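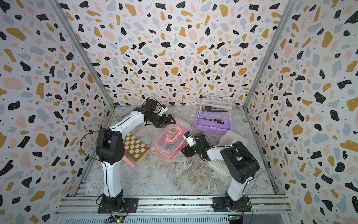

Tidy cells break less

3 min read

I've looked after the two-arm cell at Grostell for a while now, and my firm opinion is that people spend far too much on clever software and far too little on a hex key and a free morning.

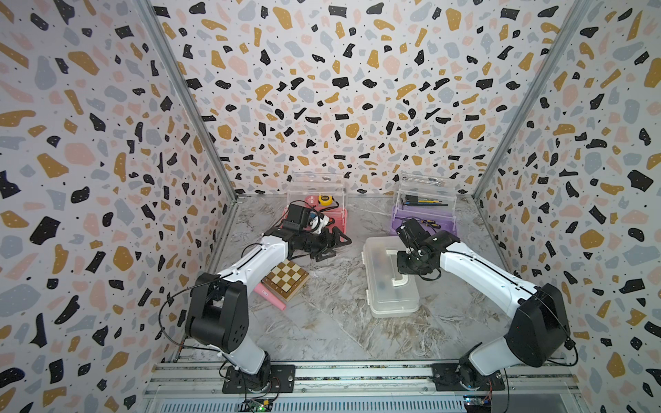 Take cables. When an arm starts dropping out, everyone blames the code, and I've lost whole afternoons that way (never again!). I look at the wire first. The black one running along the left arm's upper link has to bend every time the elbow does, and I'd happily swap it every April, fault or no fault. A spare costs less than my lunch.

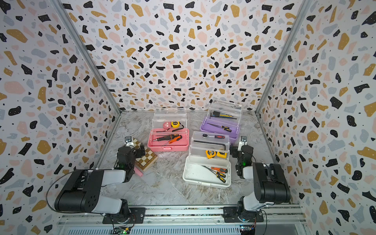
Then there's the rail. Both bases bolt to the same one, so a loose plate on one side is everybody's problem. We once wasted 400 runs at Duduvano on a loose plate – 400! – and the cure took 20 minutes.

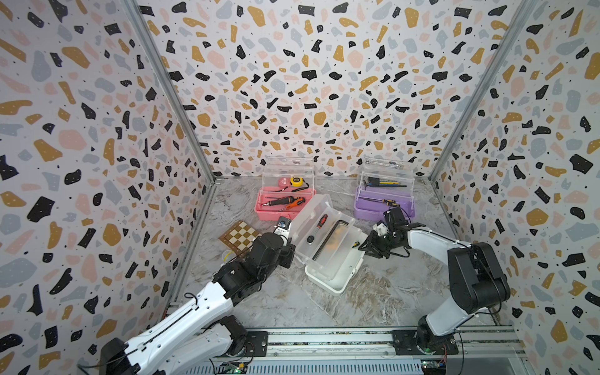
What I'd do on a new cell

Bolts, then cables, then grippers, then software. Filier will sell you a service plan, and fine, buy it, but do the bolts yourself.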